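[pendinar-users] Re: Chord tolerance and file size for turned parts
Date: July 31, 2023

On the Pendinar users list, a member at Ostidport wrote:

> We are converting the old Van Leeuwen hardware catalogue (handles, knobs,
> feet, hinge covers) from solid models to meshes. There are 1609 parts.
> With the default export settings the turned parts come out far too heavy,
> and when I raise the chord tolerance they go visibly angular. Is there a
> setting that gives round edges without the file size? Also, should normals
> be written per vertex or per face? The manual mentions both and recommends
> neither.

There isn't a single setting that does this. The tolerance is the largest distance allowed between the true curve and the straight edge that replaces it. It is an absolute length in model units. A value that suits a table foot is far too coarse for a hinge cover, and a value that suits the hinge cover will give you a table foot with more triangles than the rest of the kitchen. If you are running the whole catalogue through one batch with one tolerance, that is most of your problem.

Use the angular limit instead and leave the chord tolerance loose as a backstop. The angular limit doesn't depend on size. At 7 degrees a full circle gets 52 segments, and at 12 degrees it gets 30. We settled on 48 segments, so 7.5 degrees, for anything shown close up, partly so that the count divides by four and the quadrant points land on the axes. That matters if you later need to snap to them.

On normals: write them per vertex, split at hard edges. Per-face normals will show every facet across the surface whatever the segment count. Per-vertex normals only change the shading, though. They do nothing for the outline, which is still made of the same straight edges, and people raise this as a bug on the list every February or so.
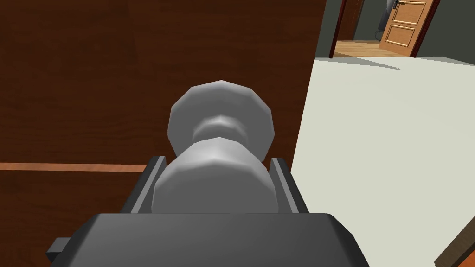 Knob-shaped part, matte light grey, facets visible along the outline.

If the outline is what bothers you, the only cure is more segments where the outline is curved. You can put them there selectively. Pendinar will take a separate limit for each feature if the features are named in the source file, and I believe the Van Leeuwen files do name theirs, although the older ones use a numbering scheme that needs a lookup table. Give the large outer revolve the fine limit and let the fillets underneath, the screw recess and the bore fall back to the coarse one. In our own trial batch at Prarnamthorpe the recesses accounted for a good deal more than half the triangles, and no customer looks into a screw recess.

Check for T-junctions afterwards. Where a fine feature meets a coarse one the shared edge should be divided the same way on both sides. Version 12 of the exporter does this properly. Earlier versions leave hairline gaps that don't show in the viewer but will fail a watertight test.
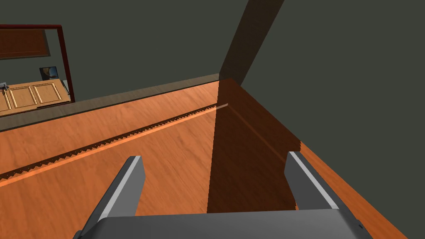

Texture coordinates are the other thing to settle before you run all 1609. The exporter unwraps each part in its own local axes, so the direction of the grain follows the part and ignores whatever it is placed on or next to. For metal and plastic parts you won't notice. For timber you will, as soon as a drawer front and its frame sit side by side. Decide on one axis as the grain direction and record it in the part header. Streaks that cross a broad surface on the diagonal, as on the orange-brown wood above, can be a matter of the viewpoint alone, so look at the part square on before you start editing coordinates. I have seen a morning spent rotating a map that was already correct.

Scale wants the same treatment. Store the real width covered by one repeat of the texture and let the viewer work out the rest. Don't scale by the bounding box. Two shelves of different length will then show grain of different coarseness, and there is no way to put it right without going back to the source.

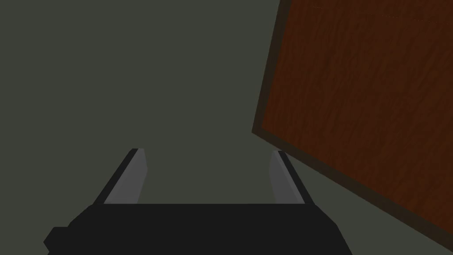
As for file size, try the binary format with indexed vertices before you cut any more geometry. The text format writes each shared vertex out again for every triangle that uses it. Compression recovers some of that but the load time stays poor.

I would do it in this order: name the features, set the angular limits, export a small batch, run the watertight test, then do the lot. Keep the settings file with the output. If you can post one of the numbered Van Leeuwen files to the list I will check whether our lookup table covers it.

--
Pendinar users list
To leave the list, send a blank message with "unsubscribe" as the subject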